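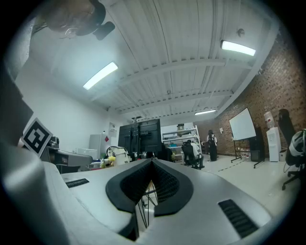
Figure 2. Under the overhead light at the Kokthorpe site.

3.2 Lighting conditions and reading comfort

The four sites differed in how their rooms were lit, and the differences were larger than we had planned for. Flakesley and Prelmont rely on ceiling fixtures for most of the day. Slanina gets strong daylight from the south until mid-afternoon, and the ceiling lights there are often left off. Kokthorpe falls between the two, with overhead light in use (Figure 2) and daylight adding to it on clear days.

Participants were asked to read printed pages at a table for one session and then rate their comfort on the scale described in Section 2. We collected 2,010 ratings in total. Each session used the same set of texts, printed in the same typeface on uncoated paper, and the order of the texts was changed from one participant to the next. Participants could move their chair and tilt the page but were asked not to change the lights or blinds. A small number of sessions at Prelmont were stopped early when a fixture began to flicker. These are left out of the analysis.

Light levels were measured at the tabletop before and after each session. When the two readings differed by more than 150 lux, the session was marked as unstable and handled separately. Most unstable sessions came from Slanina, as would be expected in rooms that depend on the sun. We did not try to correct for the change within a session. A correction would have needed a continuous record, and our meters were read by hand.

Comfort ratings rose with light level up to a point and then leveled off. The same pattern held at all four sites, though the ratings at Flakesley were lower throughout. We think table finish explains part of this. The tables at Flakesley have a glossy white top, and several participants wrote that they could see the ceiling fixture reflected beside the page. Complaints of this kind were rare at Kokthorpe, where the tables are wood.

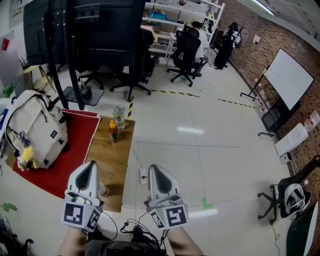

Surface color may matter as well as gloss. A page on a white table has little contrast with what lies around it, while a page on a brown table stands out clearly. Earlier work on desk surfaces has mostly treated the two effects as one, and our data do not separate them well either — no site had both a matte white table and a glossy dark one. The point is taken up again in Section 5.

Time of day had a weaker effect. Ratings given in the last session of the day were slightly lower than those from the morning, but the gap was no larger at the sites with ceiling light only. Season could not be tested. All sessions except a short pilot in February took place in summer, and the pilot used a different set of texts.

Age was related to preferred light level in the usual direction. Older participants gave low ratings to dim rooms more often than younger ones did, and they also wrote longer comments, mainly on shadows cast by the hand when turning a page.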